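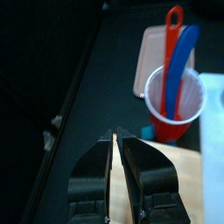
A gripper test run on a tidy table only tells you about tidy tables, one reader of the draft wrote, and asked for the clutter to be stated before any result is shown. Do that first, then go to slide 1.

**Wrist view, fixed view, two controllers**
Speaker notes, Flernbridge, 2021-01-31
Thirty minutes plus questions. Clicker is unreliable past the second row, stay near the laptop.

## Slide 1: what was compared

- Same pair of arms throughout, same fingers throughout. What changed was the controller (Kedstead or Nevness) and the camera feeding it (wrist or fixed).
- Four combinations in all. Give them by name every time. The earlier version used letters, and people at the back lost track of which was which.
- Household items, mostly plastic, some metal. The wrist view already up is with the fingers nearly closed: cup and utensils to one side, fingertips in the middle of everything. Leave it up while reading out the combinations.
- Point at the gap between the tips. At this width the camera still sees both inner faces. Several of the later results depend on that.
- Total logged attempts: 1394. Of those, 725 used the wrist view. A further 166 were removed before the total was taken, all for one fault in the logger clock. Say this now and save the question for later.

## Slide 2: definitions

Keep this short. Read from the slide.

- *Attempt*: from the approach command to the release command or the time-out, whichever is first.
- *Clean grasp*: both fingers report contact, and the item leaves the table without a second closing command.
- *Regrasp*: any second closing command inside the same attempt. Counted as a success in the old report. Counted separately in this one.
- *Time-out*: 3000 ms after the last motion command. The Nevness default is shorter. It was changed to match, and the change is in the config file for anyone who wants to check.

Do not get drawn into whether a regrasp is a failure. It depends on the task, and the slides give both columns.

## Slide 3: the cell

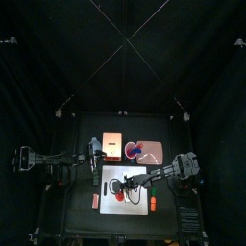

*Fig. 2: The cell from the fixed camera, both arms over the table.*

- Black fabric lining. It cuts stray reflections and makes exposure easier to hold steady. It also makes dark parts of the arms hard to separate from the background, and that cost us time on the fixed-view calibration.
- The arms reach in from opposite sides. Either arm can put itself between the fixed camera and the item. The wrist camera does not have that problem with its own arm, though it does with the other one. Slide 6.
- Metal tray at the front. Reflective items and surfaces were kept in on purpose. Both controllers use the same depth estimate, and it is at its worst on bare metal.
- Cable slack: mention the black cable curling on the tray. Slack cable in the view was handled by masking in the fixed-view pipeline. The mask is drawn by hand and has to be redrawn whenever the cable is re-routed.
- If asked about lighting: overhead only, locked, no change between sessions.
- If asked about cycle time: not measured. The arms were speed-limited for the whole series.

## Slide 4: controllers, the short version

Kedstead closes on position. It takes a target width, drives to it, and reports contact when motor current stays over a threshold. The threshold is one number for all items.

Nevness closes on force. It takes a target force, drives until that is met, and reports the width at which it stopped. Width is then compared with a table of expected values per item class.

What this means in practice:

| Item type | Kedstead | Nevness |
|---|---|---|
| Rigid, wide | no trouble | no trouble |
| Rigid, thin | late contact report | good, if the width table is right |
| Soft or hollow | squeezes past the useful point | stops early, sometimes too early |
| Shiny handle | depends on the camera | depends on the camera |

Spend the time on the last row. The controller makes little difference there, and the wish to blame it was strong in the first few weeks. Two weeks went on tuning thresholds that had nothing to do with the fault.

Note for self: the Kedstead firmware was updated once, in October, before the logged series started. All logged attempts are on the newer version. The old bench results from Waweru used the earlier one and must not be quoted next to ours.

## Slide 5: the handle case

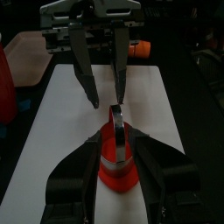 Why not let the second arm do all the work on handles, somebody asked at the dry run, and keep the first one clear of the mug entirely?

Fair question. Reply as follows.

- With one arm, a grasp on a raised loop leaves the body free to swing. With a finger on each side of the body, the swing is limited even before any force is applied. The black fingers stay open and straddle the mug while the grey gripper comes down from above.
- The cost is approach space. The two grippers share a small volume, and the planner pads both. With default padding on either controller the plan is rejected. Padding was cut for this case only, at reduced speed.
- Handle finish matters. The silver loop throws streaks of highlight which move as the wrist camera moves. The edge finder follows the streak and puts the handle to one side of where it is. The fixed camera sees a steadier highlight but from further off, with fewer pixels across the loop.
- Best result came from using the fixed view to choose the approach and the wrist view to correct the last part. Neither controller supports switching feeds inside an attempt. It was done outside them, in a script, and it is not pretty.

Say plainly that the hand-over script is excluded from the four combinations and from the totals. It gets one line at the bottom of the results table, marked as a side test.

Timing check: should be at or before the halfway point here. If late, drop slide 6 and take occlusion as a question.

## Slide 6: occlusion by the other arm

- Fixed view: the arm nearer the camera's line of sight hides the item during the final descent. The controller carries on with the last good estimate. If the item has been nudged, the estimate is stale and there is no flag for it in either log.
- Wrist view: the other gripper enters from the top and covers the upper part of the item. The estimate goes noisy and both controllers do flag that.
- A flagged bad estimate is easier to work with than an unflagged stale one. Most of the wrist view's advantage in the regrasp column comes from this.
- Suggested to Nevness that they log estimate age. No answer so far. Kedstead have it on a list.

## Slide 7: long thin items 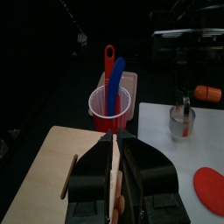

Width at stop is meaningless if the item is not even along its length, came one written comment on the abstract, and it should not be used as the contact test at all.

Partly agreed. The held item on the slide is pale, with a row of round orange segments along its lower part. Close on one place and the stop width is one value, close a little further along and it may be another. Nevness has a single expected value per class, so a sound grasp can be reported as a miss. We widened the tolerance for long items. That brought the false misses down and let a few real ones through.

- Kedstead does not have this fault, having no width table. It does have the late contact report, and on thin items that shows up as an extra squeeze.
- From the wrist, the part of a long item hanging below the fingers runs out of view. Length below the grip has to be worked out from the approach image or taken from the fixed camera. Ours came from the approach image.
- Utensils standing in a cup are a separate class. They lean, they overlap, and the handle is the only part either camera can use. Holes in handles confused the edge finder less than expected.
- A dowel flat on a board is the hardest pick in the set for the fixed view. Tan on tan, little height. The wrist view copes if the approach is slow.

## Slide 8: what we would set up differently

- Matt tape on shiny handles for one half of the series, to split camera error from controller error.
- Log raw motor current on both controllers. We only have it for Kedstead.
- Move the fixed camera or add a second. The budget line exists, the mounting point does not.
- Fingertip wear was checked by eye. A gauge is cheap and should have been bought.

## Spare answers

*Which controller would you buy?* For mixed items with a wrist camera, Nevness, provided someone has time to keep the width table up to date. For a small fixed set, Kedstead.

*Is the data available?* Logs yes, on request. Images after the masking files have been sorted out.

*Why these fingers?* They were fitted when the series began, and changing them would have added another variable. A finger comparison is planned with Waweru, no start date.

*Were both arms run from one controller?* Yes, always the same make on both sides within a session. Mixed running was tried briefly and the clocks drifted apart.

Laptop adaptor is in the side pocket. Leave the results table on screen during questions.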